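Open Day at Grutley Puts Two-Armed Packing on Show

Visitors to the Grutley automation centre in Sketstead were given a close look this July at work that is seldom seen outside the laboratory. The centre opened its doors for a single afternoon, with demonstrations beginning at 2 p.m. and continuing until the last of the tour groups had passed through.

The program is run jointly with Fallahi, an engineering firm that has supported the centre's research into the handling of everyday goods. Its present subject is the packing of bags, a task most households perform without a second thought and one that remains difficult to automate. A rigid carton keeps its shape when it is touched. A backpack slumps and folds, and its opening is rarely in the same place twice.

Guests were taken through in groups of 12. Staff outlined the method before each demonstration and answered questions afterward, many of them from secondary students considering a trade or an engineering degree.

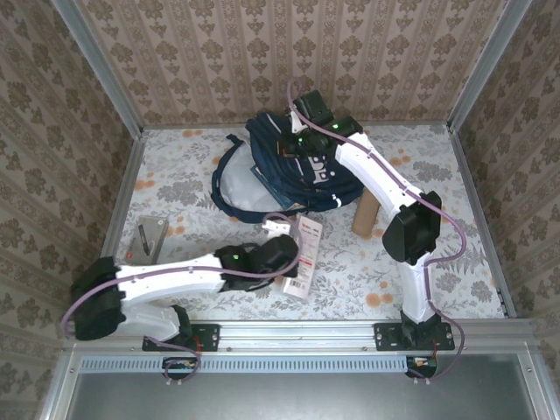
The centre's approach depends on two arms sharing one work surface, so that a bag can be steadied by one while the other brings an item to it. Co-ordinating the pair occupies much of the research effort. Each arm must keep clear of its neighbour, and both must allow for fabric that moves when it is pulled. Colour and pattern are also varied from one series of trials to the next, as a system trained only against a plain grey bench may falter in an ordinary room.

Staff were candid about the pace of the work. An attempt that would take a person a few seconds may take the arms nearly 3 minutes, and a number of attempts on the day were stopped and started again. The centre regards such attempts as useful, and keeps a record of them alongside those that succeed.

Parcel handling was a recurring topic during the question period. Brorkness, the regional distributor, sent a delegation to the afternoon and has expressed interest in the sorting of customer returns, where goods arrive in mixed condition and in every kind of bag. No trial has been scheduled.

The centre intends to hold a further open day once the present series of trials is complete. Places will be free of charge, and schools wishing to bring a class will be asked to register in advance. The final tour of the afternoon ended shortly before 5 p.m.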